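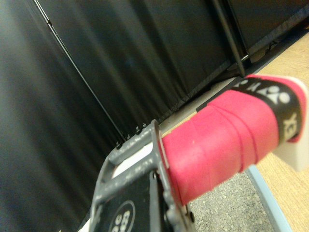
Yonex handle with the pinkish-red overgrip

Dry Eye and Contact Lens Discomfort > Treatments > Pridlow light sessions, worth the money?

joni_mustonen
Posted 14/08/2025

Looking for people who have paid for the Pridlow light treatment out of their own pocket and are willing to say how it went months later, not the week after.

Background: dry, gritty eyes for four years, worse at a screen. Had an exam at the Akunau clinic in Scanlon in July. The exam itself was fine, the doctor was polite and looked at my lids for a good while. Then I was walked to a different room where a person who was not the doctor opened a folder and told me I was "an ideal candidate." Four sessions plus a home kit, 2290 dollars, with a discount if I signed that day. I asked what share of patients get better and she said "almost everyone sees a difference." I asked what difference means and got a brochure.

The brochure has a bar chart with no numbers on the side. It says results are based on 86 patients. It doesn't say who they were, what they were compared to, or how long anyone followed them.

I'm not saying it doesn't work. I'd like to know why nobody there could tell me whether it does.

ruairib
Did it. Different clinic, same machine. Eyes felt great for maybe six weeks, then drifted back to where they were. They offered me a maintenance session at 306 a pop. I did one of those and stopped.

I will say the six weeks were nice.

adjoa_n
I had a better time than Ruairi. Four sessions last year and I'm still doing well, I can get through a workday with drops only once in the afternoon. I was putting them in every hour before. So please don't write it off over a bad brochure. Sales staff are bad at explaining things everywhere.

joni_mustonen
Adjoa, glad it helped. Can I ask what else you changed at the same time? Did they put you on warm compresses, lid scrubs, fish oil, all that?

adjoa_n
Yes, compresses twice a day and a lid cleaner, and I switched from the store brand drops to Evarier. I still do all of it.

mulcahy_aidan
There you go. You changed four things and the expensive one gets the credit. Compresses twice a day, done properly for months, is the thing every doctor tells people to do and most of us do it for a week and a half. I'm including myself. Then we pay a couple thousand dollars and suddenly we're careful about it.

adjoa_n
I did compresses for two years before that, Aidan. Twice a day, with the bead mask, timer on my phone. They helped some. The sessions helped more. You can think I'm wrong but I was there.

mulcahy_aidan
Fair enough, I assumed and I shouldn't have. I'd still ask whether the new drops did it. Preservative in the old ones?

adjoa_n
Possibly. The old bottle is long gone.

ezequiel_j
I work the front desk at an eye practice (not Akunau, and I'm not clinical staff, so weigh this accordingly). A few things from my side of the counter.

The discount for signing that day is a sales tactic and you can almost always get the same price next month if you call and ask. Get the quote in writing with the number of sessions, what the home kit is, and what happens to your money if you stop after two. Ask for each session priced alone.

Also ask which kind of dry eye you have. Some people don't make enough tears, some have blocked oil glands in the lids, plenty have both. The light stuff is aimed at the lids. If your glands are fine and your problem is tear volume, I'd want to hear a very good explanation before I paid.

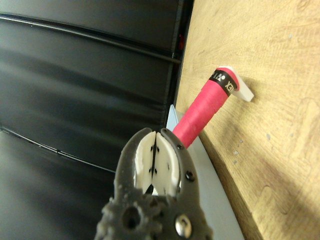

And ask to see the pictures of your own glands if they took any. We give people copies when they ask. If they took them before, have them take them again after, same machine, and compare with your own eyes. Most people never ask and the practice never offers.

ruairib
They did show me before and after pictures. Couldn't see a difference. The tech could, apparently.

joni_mustonen
This is useful, thank you. I went back through my paperwork and "mixed" is circled on the exam sheet, with a score next to it that I can't read. I'll ask.

What bugs me is the score. They gave me a questionnaire before the exam about how my eyes feel, and the plan is to give me the same one after the last session. So someone who has just spent 2290 fills out a form about whether their eyes feel better, in the office of the people who got the money. Of course it goes up! I'd probably mark it up myself.

adjoa_n
By that logic no treatment for anything that hurts can ever be tested.

joni_mustonen
It can, you give some people a fake session and don't tell them which they got. I'm asking if that was done with this machine and whether I can read it. If the clinic had sent me a link I'd have been halfway to signing.

mulcahy_aidan
There have been trials of light treatment in general, with sham groups. I tried to read a few. My takeaway was "maybe, for some people, for a while," and the devices and settings were all different, so I have no idea how it carries over to the one you were quoted. Don't take my word for it, I fix boilers.

ezequiel_j
One more thing, tell them about any medicine that makes you sensitive to light, and mention your skin tone if they don't bring it up. It matters for whether you're suitable at all. They should be asking you this before anyone opens a folder.

joni_mustonen
Nobody asked about medicines. I take one every day.

ezequiel_j
Then I'd call the doctor, not the sales person, and get that sorted before anything else.

joni_mustonen
Called this morning. Doctor will ring me back. The front desk also let me know the price could come down by 500 if I book before the end of the month, so the one-day-only discount has now turned up a second time and gotten bigger.

ruairib
Hold out a bit longer, they'll be paying you.

adjoa_n
Let us know what the doctor says about the medicine. And do keep up the compresses while you wait, whatever you decide.

joni_mustonen
Doing them. Ten minutes, twice a day, day nine. Not much to report so far.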